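About the Erska Group

The Erska Group is a research unit within the Conneely Institute at Dostholm. Our subject is robot manipulation: how a machine can learn to pick up, turn, read and put back the ordinary goods that people handle every day.

Our main line of work is a training method called Zura. Robots have usually been taught by steering an arm through each task, which is slow and ties the result to a single machine. Zura begins with recordings of people doing everyday tasks, taken from head height. The method estimates the position of both hands, follows the object being held, and converts the two into motions that a robot with different fingers can carry out.

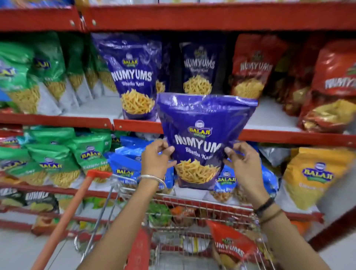 Two-handed hold on a bag of Numyums Bhatha Kani at the snack shelves.

Soft packaging is a particular concern of the group. A snack bag bends when it is gripped, its surface throws back light, and the same design may appear several times on the shelf behind it. In our May trials, a policy trained on 600 recordings and 29 robot demonstrations learned to lift and present bags it had not met before. Crumpled bags remain difficult, and work on them continues.

The group has seven research staff and two laboratories – one for recording and annotation, one for robot testing. We accept visiting students each year and welcome inquiries from grocery and warehouse operators. Requests should be sent to the Institute office at Dostholm.

Page last reviewed December 31, 2023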